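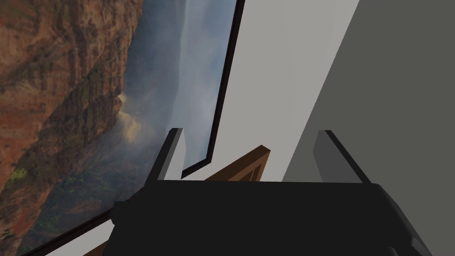 Canyon cliffs, thin black frame.

Kitchen walk-through before the spring menu at Deden, with my comments

I do this list the afternoon before a new menu starts, usually at 2:30 p.m. when lunch has died down and Ju-won Chae hasn't started his stocks yet. The marks are OK, FIX or LOOK AGAIN. My comments are under each one and they do wander, sorry in advance!

COLD STORAGE

Walk-in at 41°F or below: OK
I read the thermometer we hang inside, never the dial on the door, which has been cheerful and wrong ever since we bought the place. Middle shelf, door shut, give it a good few minutes.

Raw meat and fish on the bottom shelf: OK
Lamb on the bottom, trout next to it in its own pan. Somebody had started a tub of pea puree on the rack below the lamb and we moved it up before I even got my pen out, so I'm counting that as OK (a generous OK).

Everything labeled and dated: FIX
Two quart containers with no label at all. One was the lemon dressing. The other we sniffed, argued over and threw out. Please, please write on the tape BEFORE it goes on the lid.

Door gasket on the low-boy: FIX
Torn at the bottom corner again. Shut a strip of paper in the door and it slides right out. Kiros Worku is ordering a new one from Skader and says it should come with the next delivery. Until then no dairy in that unit, just the pickles and the beer.

HOT LINE

Burners light evenly, no yellow flame: OK
Back left was lazy, so I pulled the cap and brushed it out. All blue now.

Hood filters in and clean: LOOK AGAIN
They're in. Clean is another matter. They went through the dish machine but the edges still feel tacky, and with all the butter in this menu (the asparagus, the brown butter gnocchi, the radishes, I may have gone a little overboard) they'll gum up faster than they did in winter. Soak overnight and I'll check in the morning.

Hot hold at 135°F or above: OK
Soup well and the small steam table both fine. The soup well takes forever to come up, so heat the soup on the stove first and then move it over. It was never meant to cook anything.

Fire extinguisher charged, tag in date, nothing in front of it: FIX
Charged, yes. Tag, yes. There was a mop bucket parked right in front of it, though, and I've asked for that hook to be kept clear about as many times as I've made risotto.

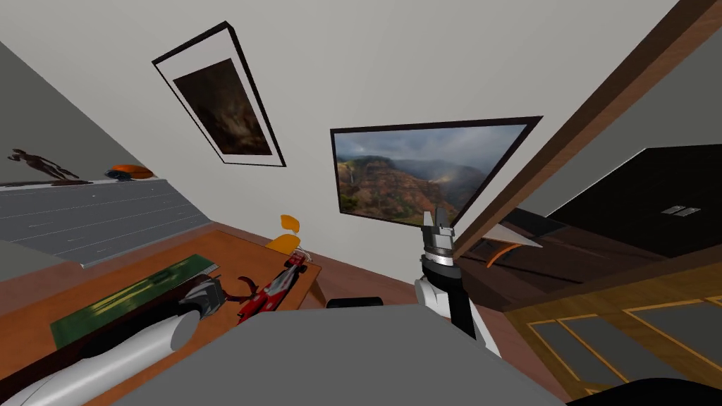

PREP AND ALLERGENS

Purple boards and knives kept separate: OK
Those are our allergen set. They live on the high shelf by the office door and they stay there until a ticket calls for them. I found a purple knife in the regular rack last time, and I was not fun to be around that evening.

Allergen sheet matches the new menu: FIX
The big one! The pesto on the flatbread has switched from pine nuts to pistachios and the sheet still says pine nuts. The rhubarb tart now has almond in the crust and the sheet doesn't mention it at all. Dilek Değirmenci is rewriting the whole thing tonight and a fresh copy goes at the pass and at the host stand. The old ones go in the trash, both of them, including the one tucked behind the register.

Probe thermometers read 32°F in ice water: OK
The yellow one was reading high, so I reset it and tried it again in a new cup of slush. Fine the second time. Keep an eye on it.

Hand sink has soap, towels and hot water: OK
And no colander in it, for once.

FLOORS AND DINING ROOM

Mats flat, no curled corners: FIX
The mat by the fryer curls up on the side people walk in from. I've flipped it for now. We put out 3,640 plates last spring and almost every one of them went over that mat, so it owes us nothing. New one, please.

Back door opens all the way from inside: OK
Pushed it with one hip while holding a tray, which is how it would really get opened.

Chairs and tables steady: LOOK AGAIN
The table for 8 rocks when you lean on the window end. Folded cardboard is not a repair. Zdeňka Rusnák has the proper feet for it in her van.

High chair straps: OK
Both click, both hold. I wiped down the buckles while I was there, and there was a whole pea in one.
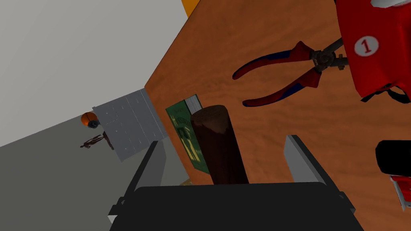 Page last changed: April, 4:15 p.m.

COMMENTS FROM THE CREW

Ju-won: The unlabeled one was my shallot oil. I know. I'd like it noted that it was very good shallot oil.

My reply: Noted. Garlic and shallot oils are the ones I worry about most, so small batches, in the fridge, dated, every time.

Dilek: Sheet's done. I added sesame for the carrots too, we both missed it. Can somebody read it over with fresh eyes before I print?

Baoshan Qin: I read it. The spring onion pancake needs soy as well as wheat, it's in the dipping sauce. Everything else matches what I'm prepping.

My reply: Thank you both, good catch on the soy. Print it.

Kiros: Gasket is ordered. Mat too, from Bataineh this time, the ones with the beveled edge. Mop bucket has moved to the closet.

STILL OPEN FOR THE MORNING

Hood filters, after the soak
Window table feet
Low-boy, no dairy until the gasket is on
Yellow thermometer, one more ice cup before service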